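Teaching a tube-standing task with a hand-held gripper

Project report, Kandau group

3. Collecting the demonstrations

The aim of our project was to find out if a robot arm can learn to stand a tube upright on a desk from recordings of a person doing the same thing. We did not write any motion program. One of us held the gripper, did the task, and the camera on the gripper recorded each attempt.

We looked first at driving the arm by remote control with the Luder joystick set. It worked, but a single attempt was slow and the movements came out jerky. With the gripper in the hand, a new person could do the task properly after a short practice, so we used that for everything reported below.

Each recording starts with the fingers open. The person closes them on the tube, lifts, turns the wrist and puts the tube down on its end.

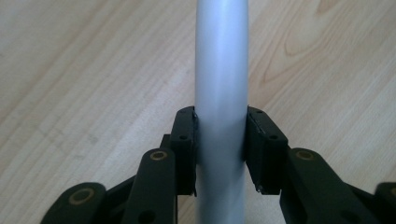 The first grasp caused the most trouble. If the fingers closed off centre, the tube rolled a little and then sat at an angle in the grip. A person corrects this without thinking, and the correction ends up in the data. We decided to keep such attempts as long as the tube ended up standing, as the robot will also make poor grasps and needs to see how to recover from them.

We made 617 recordings in total. Of these, 68 were thrown out, mostly for lost tracking when the wrist turned too quickly. The tracking software, Flinel, marks these by itself, but we also watched every recording at double speed.

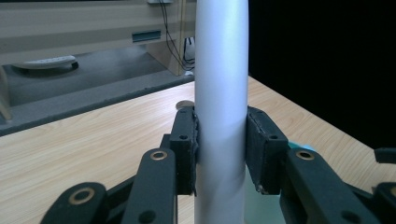
The person doing the task was asked to look at the tube and the desk as usual, and to keep the other hand out of the camera's view. We also asked for a short pause before letting go. Without the pause, the training program could not find a clear point at which the fingers should open, and in early tests the arm let go too high.

3.1 Changes between recordings

The starting place of the tube was changed after every attempt. The direction the person stood in was changed less often, and we now think this was a mistake.
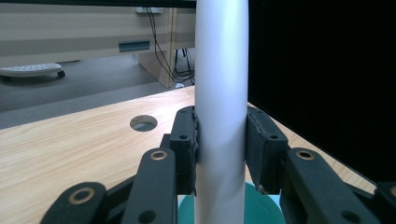 Training used the Shaikh method with its normal settings and ran for 3000 steps. We tried a longer run on the same data and saw no clear gain. The trained arm did well when it approached from the side we had used most and noticeably worse from the other side. More recordings from that side would be the first thing to add.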